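The Planner That Changes Its Mind

At the Hjaltested lab in Hillivport, the most interesting thing in the building has no moving parts. Dulluleo is a planner, a piece of software that decides what a robot's arms should do next and then, many times a second, asks itself whether that was such a good idea! 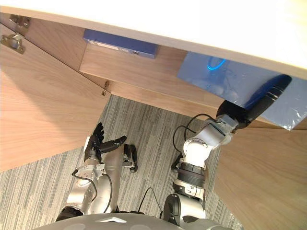

Most planners work out a whole path first and then follow it. Dulluleo commits to a short stretch, looks again, and rewrites the rest. Furniture is a wonderful test of that. With one gripper on a thin blue plastic bag and an open door on the other side, both arms have to share a very tight pocket of space, and a bag has no fixed shape to plan around. The software keeps 86 candidate moves alive at once and drops the bad ones as fresh camera data comes in.

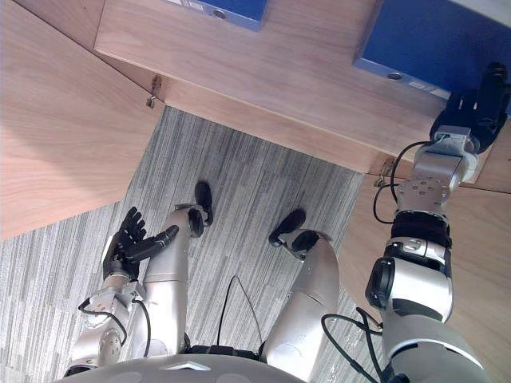 Torben Albers thinks the contact model deserves more credit than the search. Touching a shelf edge used to count as a failure, he points out, and now the planner can treat it as information about where the shelf is.

That change took 600 lines of code, which is tiny, and it made the old collision checker look awfully timid.

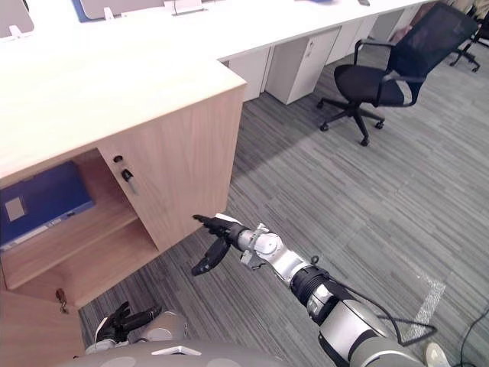
Then there's Orkomton, the replay tool, and I could have played with it all afternoon. It lines up every camera view with the plan the robot held at that moment, including the branches it threw away. You drag a slider and watch an idea win or lose. Gebremedhin Demissie showed me run 458, where the favored reach flips sides twice before the wrist even turns.
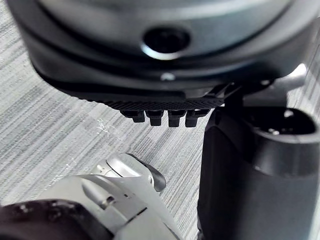 The wrist views feed a separate estimator for the last few inches, and getting its clock to agree with the head camera's is the job on the whiteboard for September.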